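Warkik Home Boards > Laundry > Red stuff bleeding, help

vornport_mom
June 2003
Got a whole basket of red clothes, mesh-looking. One white piece with a red stripe in there too. Wash together or no?? Front loader if it matters

tatli20
Separate. Always. Lost 3 good shirts that way

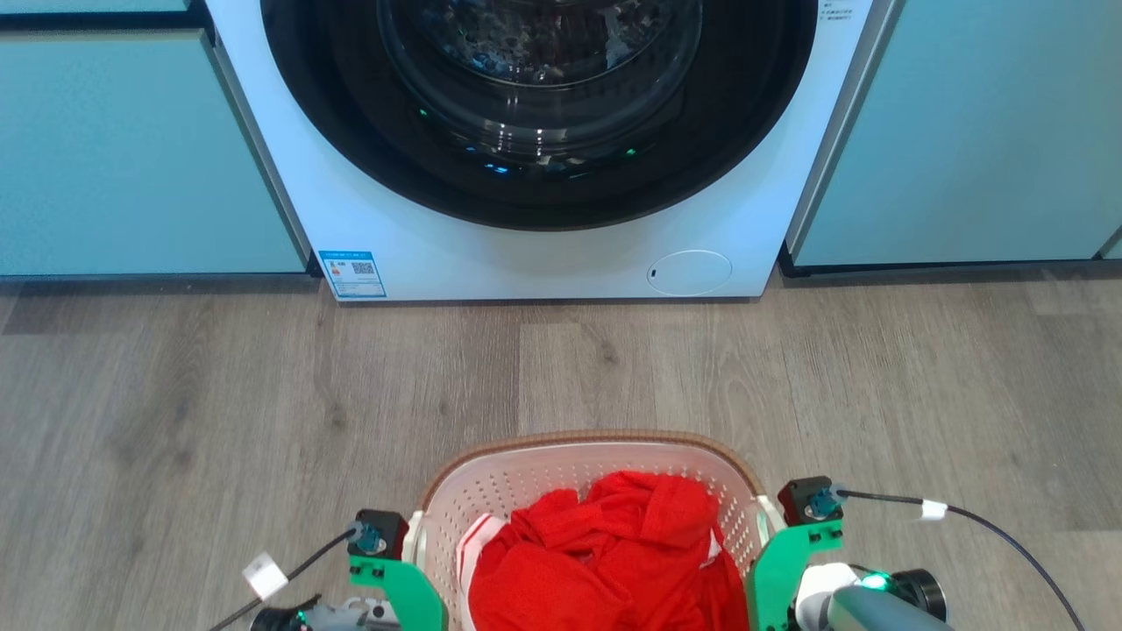
and cold water, short cycle. Dont let it sit in the drum after -- thats when the pink happens

zarnidia
disagree. Cold is enough, ive done mixed loads for years. Stripe is red anyway

tatli20
stripe is, rest of it isnt

vornport_mom
ok pulling the white one. Vinegar yes or no

zarnidia
waste of vinegar imo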